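Skultik Community Forum > Displays and Color > Calibration

Topic: Moving everyone to scheduled calibration, worth it for a small shop?

mapleproof
Hi all, long time reader and I finally have something to ask. I look after the screens at a small print shop in Flekenmont, and up to now calibration has meant me walking from desk to desk with the puck and a cup of coffee, which I rather enjoy, but it eats a whole morning and I'm forever being called away halfway through. The owner has agreed to let me try Trelledora, so everything gets scheduled from one machine and the results land in one place. We have 8 monitors on it so far. My question is what interval people use. The default is 598 hours of use, which seems like a funny number to me, and I can't decide whether to leave it be or go to something tidy like once a month.

Karine Sandhu
Welcome, and what a nice problem to have! I'd leave the default alone for a season and look at the drift reports before you touch anything. When I moved our retouching room over I shortened the interval on day one, feeling very responsible, and all I got was a pile of reports that said the same thing over and over. The one setting I would change is the start time. Ours run at 3 in the morning, and you do need to turn off deep sleep in each monitor's own menu or the job gets skipped without so much as a peep.

old_densitometer
I'm going to disagree with Karine, kindly. Hours of use is fine if your people all work the same day. Ours don't. The front desk screen is on from opening to close and the one in the back gets used twice a week, so they drift apart and then you get the "it looked warmer on hers" conversation, which I have had more times than I can tell you. We calibrate the lot on the first of the month and I sleep better.

pellicle
Can I ask you both what you use for the visual check afterward? Numbers are lovely but I still like to put something with big flat colors up on every screen and squint at it.

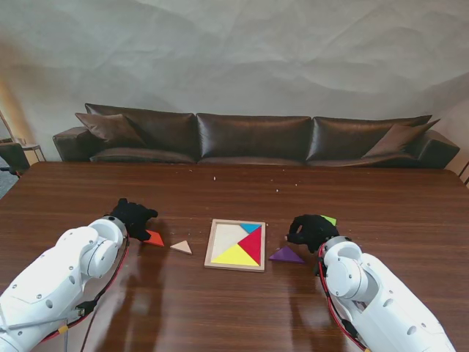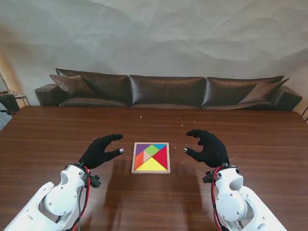
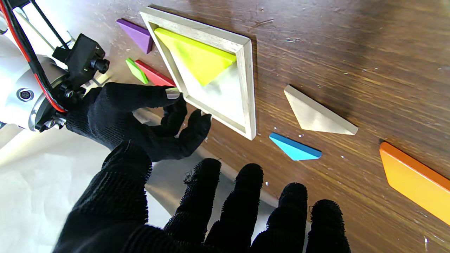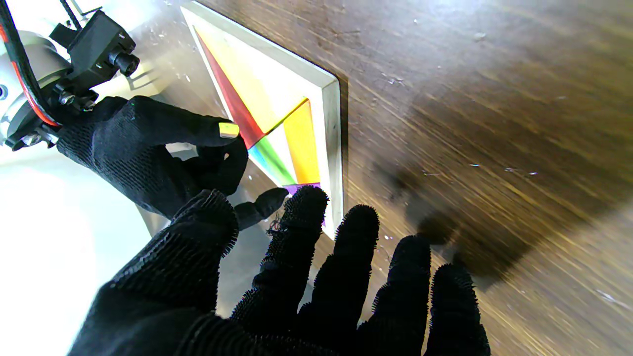

I go around the desks in the same order each time, and then I do the gray ramp. It takes me 20 minutes with all the desks and I wouldn't give it up.

old_densitometer
Gray ramp first, always! If the neutrals are off, your eye has already adapted by the time you get to it. I'd also keep a printed sheet under the viewing booth next to the screen, otherwise you're only comparing one screen with another and they can all be wrong together.

pellicle
Fair point about the order, I'll try it your way this week and report back. I still think a picture catches things a ramp doesn't, though.

Karine Sandhu
I'm with pellicle on that one. And I'll give old_densitometer the monthly schedule if the hours really are that uneven, I hadn't thought about a front desk. Mapleproof, are yours?

mapleproof
They are, now that you ask. Mr. Desjardins in the back office hardly turns his on except in December when the calendar orders come in, and then it's on day and night. So I think I'll go monthly for his and leave the rest on the default, if it lets me mix them. Does it?

old_densitometer
It does. Make a second group, drag his monitor into it, and set the schedule on the group. Don't set it on the monitor itself or it will be overwritten the next time you save the group, ask me how I know.

mapleproof
Done, and it took the new schedule right away. Thank you both, and pellicle too. I'll come back once I've got a few reports to compare.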